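Kovis Street Kitchen Notes
1 June 2020

1/ I've been cooking for one since December and kept track of what I threw out. A few posts on what I changed, in case it helps anyone else in a small apartment.

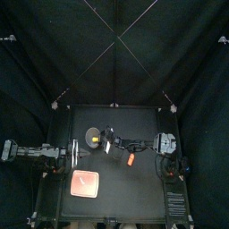
A bowl with something yellow in it, something orange, and a pink square.

2/ The first month I threw out 39 dollars' worth of food. Most of it was greens, bread and half-used jars. I kept every receipt in an envelope on the fridge and crossed things off as I ate them.

3/ Bread was the easy one. I slice the loaf the day I buy it and freeze all of it. Two slices go straight into the toaster from the freezer. I haven't tossed a heel since.

4/ Greens were harder. The big tub at the Beltley market is cheaper per ounce, but I never got past the middle of it. I buy the small bag now and pay more per ounce.

5/ Cabbage keeps much longer than lettuce. Half a head lasts me around 10 days in the drawer, wrapped, cut side down. I use it in soup, in eggs and on tacos.

6/ Jars: I write the date I opened it on the lid with a grease pencil. Tomato paste gets frozen in spoonfuls on a plate, then moved to a bag.

7/ I stopped planning seven dinners. I plan four. The other nights are leftovers or toast, and once in a while the noodle place on Brennan Avenue.

8/ Someone asked about rice. I cook 2 cups dry, cool it fast on a tray and freeze it flat in bags. It breaks apart fine. The Piten cooker I have is the small one and it's enough.

9/ Things I still waste: cilantro, sour cream, the last third of any cucumber. I've tried cilantro in a glass of water and wrapped in a towel. The towel was a little better.

10/ Last month's total was under 10 dollars, and most of that was one melon I picked badly.

11/ My grocery budget is 100 dollars every two weeks, including coffee and dish soap. I'll post the four-dinner list next, once I type it up. The copy I have now is on the back of a gas bill.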